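Gilles Sabatier has been promising a return to practical effects for so long that I went into our talk with my arms folded. His new feature, Killa, is a low-budget creature picture about a salvage crew stuck on a moon called Asgate, and the press notes use the word "handmade" four times on one page.

"I didn't write the notes," he says when I bring it up. "I would have used it twice."

The shoot lasted 21 days. Sabatier says the monster suit weighed so much that the actor inside could only work for 15 minutes at a stretch, which may explain why the creature spends most of the second act behind a door. I ask whether that was planned.

"The script says he is behind the door," he says. Was the script changed? "Scripts are always changed."

He is more convincing on his first film, Ovex, which played to over 600 people at a festival one October and then sat unreleased for years. He blames the distributor, Zamfir. Zamfir's side of it, as I have heard it from others, is that the last reel made no sense. I saw Ovex on a bad disc and I lean toward Zamfir.

"It makes sense if you watch the beginning," Sabatier says. I did watch the beginning. A man digs a hole and a woman reads him a weather report.

Still, he can talk about old science fiction for an hour without looking at his phone, and he knows which rubber masks were reused in which pictures. His complaint about modern ones is that everything is too clean. I have heard that from plenty of directors whose own films turned out very clean indeed.
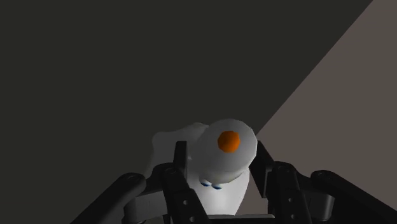
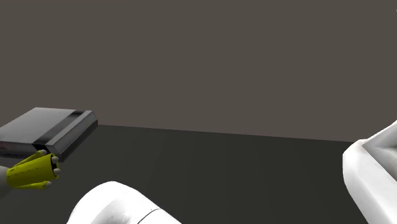
"You want the audience to worry about the thing on screen," he says. "If they are admiring it, you have lost them." I tell him that at the screening I attended, people mostly laughed. He shrugs and says they laughed in the right places. I counted one right place, and it was the captain's hat.

Killa opens June 14, 2019, on 31 screens. Sabatier says a sequel is already written. When I ask if anyone has agreed to pay for it, he orders another coffee and asks me what I thought of the music.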